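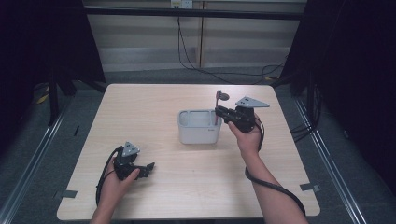 シルネス市、スティックゲート地区の空きオフィスを住宅へ転用 7月から事前相談の受付を開始

シルネス市は、中心部に位置するスティックゲート地区において、長期間利用されていないオフィスビルの住宅転用を促す新たな支援制度を設け、7月から所有者および事業者を対象とした事前相談の受付を始める。市議会で関連する条例改正が可決されたことを受けたもので、第一期として80戸の供給を目標に掲げている。

スティックゲート地区は、中央駅の南側からベリシャ通りにかけて広がる業務地区で、かつては保険会社や海運関連の事務所が集まっていた。その後、大規模テナントの郊外移転が相次ぎ、上層階を中心に空室が目立つようになった。市都市整備局が実施した調査では、地区内の中小規模ビルのうち相当数において、募集を続けながらも入居者が決まらない状態が続いていることが確認されている。一方で、中心部の賃貸住宅に対する需要は引き続き高く、市の住宅相談窓口には、勤務先に近い住まいを希望する単身者や子育て世帯からの問い合わせが多く寄せられているという。

新制度の柱は、改修費用の一部補助、用途変更に係る手続きの一元化、および固定資産税の軽減措置である。補助の対象となるのは、地区内に所在し、直近の2年間にわたって延床面積の半分以上が未利用であったことを書面で示すことができる建物とされた。建物全体を住宅とする計画のほか、低層部に店舗や診療所、保育施設などを残し、上層部のみを住宅に改める計画も認められる。ホテルや短期滞在施設への転用は対象に含まれない。

手続き面では、これまで建築、消防、上下水道、道路占用の各部署に個別に提出する必要があった書類について、都市整備局内に置かれる専用窓口で一括して受け付ける。申請者は、事前相談の段階で建物の図面と現況写真、過去の改修記録を提出し、担当職員から転用の可否に関する見通しと、必要となる工事の概要について説明を受けることができる。相談は無料で、具体的な計画が固まっていない段階でも利用できる。

市都市整備局のシャーメイン・セレ局長は、制度の発表に際し、「オフィスとして設計された建物を住宅に改めるには、採光、換気、配管といった技術上の課題を避けて通ることができない。所有者が早い段階で費用の見通しを得られるよう、相談体制の整備を優先した」と述べた。そのうえで、「地区に住む人が増えれば、夜間や休日の商店の営業にもよい影響が及ぶ。既存の事業者とも十分に協議しながら進めたい」と説明した。

制度の運用に先立ち、市は地区内の1棟を用いた試行事業を民間事業者と共同で行ってきた。対象となったのはベリシャ通り沿いの旧事務所ビルで、不動産開発会社のファーネント社が設計と施工管理を担当した。同社によれば、建物の奥行きが深く、中央部に自然光が届きにくいことが最大の課題であった。このため、居室を外壁側にまとめ、中央部には共用の収納室、洗濯室、自転車置き場などを配置する計画が採用された。既存のエレベーターは更新のうえ継続して使用し、階段室には防火区画を新たに設けている。

試行事業の結果を踏まえ、市は技術指針を取りまとめた。指針には、窓から居室最深部までの距離の考え方、共用廊下の幅、床の遮音性能、給排水の立て管を追加する場合の位置の選び方などが盛り込まれている。特に遮音については、事務所として使われる階と住宅の階が上下に隣接する場合を想定し、床仕上げの仕様を例示した。指針は法令上の基準に代わるものではないが、補助の審査においては、これに沿った計画であるかどうかが評価の対象となる。

家賃の水準についても一定の条件が付される。補助を受けた建物では、供給される住戸の一部を、市が定める上限家賃の範囲内で一定期間賃貸しなければならない。上限額は周辺の家賃動向を参考に毎年度見直される。入居者の募集は原則として公募とし、市の住宅情報サイトへの掲載が義務付けられる。所有者が期間の途中で建物を売却する場合には、買主が条件を引き継ぐことを契約に明記する必要がある。

市議会の審議では、補助の対象範囲と期間をめぐって意見が分かれた。一部の議員は、駅北側の商業地区にも空室が増えているとして対象区域の拡大を求めた。これに対し市側は、まずはスティックゲート地区で実績を積み、その結果を検証したうえで他地区への適用を検討すると答弁した。また、転用によって小規模事業者の入居先が失われるのではないかとの懸念も示され、現に営業しているテナントの退去を前提とする計画は補助の対象としない旨の規定が、修正案として加えられた。

地元の商店主らでつくる団体は、制度の趣旨に賛意を示しつつ、搬入車両の動線と早朝の荷さばきに関する配慮を求める要望書を市に提出している。同地区では飲食店向けの卸売業者が早い時間帯から営業しており、居住者が増えた後に騒音をめぐる苦情が生じることを懸念する声がある。市は、入居希望者に対して地区の営業実態を事前に説明するよう所有者に求めるほか、ベリシャ通りの裏手に荷さばき用の区画を設ける方向で、交通管理部門との調整を進めている。

生活基盤の面では、居住人口の増加に備えた整備が並行して行われる。市の試算では、制度の対象となり得る建物がすべて転用された場合、将来的に約600人が新たに地区内に居住する見込みである。これを受け、市は旧税務分室の敷地を小規模な公園として開放する計画を進めており、日陰となる樹木と水飲み場、夜間照明を設けることとしている。ごみの収集については、事業系と家庭系の区分を明確にするため、転用後の建物ごとに保管場所を確保することが求められる。

通学区域に関しては、当面は現行の区域を維持し、児童数の推移を見て見直しの要否を判断する。最寄りの小学校には教室の余裕があり、短期的に受け入れが困難となる事態は想定していないと教育部門は説明している。公共交通については、中央駅と地区南端を結ぶ路線バスの最終便の時刻を繰り下げることが検討されているが、運行事業者との協議は継続中であり、実施時期は決まっていない。

金融面の支援としては、市が地域の金融機関と協定を結び、補助の交付決定を受けた事業について、工事期間中のつなぎ融資を受けやすくする仕組みを導入する。住宅への転用工事では、着工後に配管や断熱材の劣化が見つかり、費用が当初の見積もりを上回る例が少なくない。協定では、追加工事が必要となった場合の融資額の見直し手続きについても定められた。ただし、融資の可否は各金融機関の審査によるものであり、市が債務を保証するものではない。

制度の実施期間は4年間とし、予算の範囲内で年度ごとに募集を行う。応募が予定額を上回った場合には、供給戸数に占める上限家賃住戸の割合、エネルギー性能の改善幅、着工までの準備状況などを点数化し、上位の計画から順に交付を決定する。審査は市職員と、建築および不動産の分野に知見を有する外部の専門家が行い、結果は申請者に文書で通知される。採択された計画の概要は、所有者の同意を得た範囲で公表される。

ファーネント社は、試行事業で得られた図面や工程表の一部を、市を通じて他の事業者にも提供する意向を示している。同社の担当者は、小規模なビルを個人で所有する高齢の所有者が多い地区であることに触れ、隣接する建物の所有者同士が共同で計画を立てれば、受水槽や機械室を共有することで費用を抑えられる可能性があると指摘した。市はこうした共同申請についても受け付けるとしており、権利関係の整理に関する助言を行う専門家の派遣制度を併せて用意する。

事前相談を希望する者は、都市整備局の窓口または市のウェブサイトから予約することができる。窓口の受付時間は午前9時から午後4時までで、昼の時間帯も受け付ける。代理人が相談する場合には、所有者の委任状が必要となる。制度の概要、申請様式および技術指針は、同局の窓口と中央図書館で配布されているほか、ウェブサイトからも入手できる。

所有者向けの説明会は、スティックゲート地区の市民会館で開催される予定で、日時は決まり次第、ウェブサイトに掲載される。当日は制度の説明に加え、試行事業の設計担当者による報告と個別の質疑の時間が設けられる。参加には事前の申し込みが必要である。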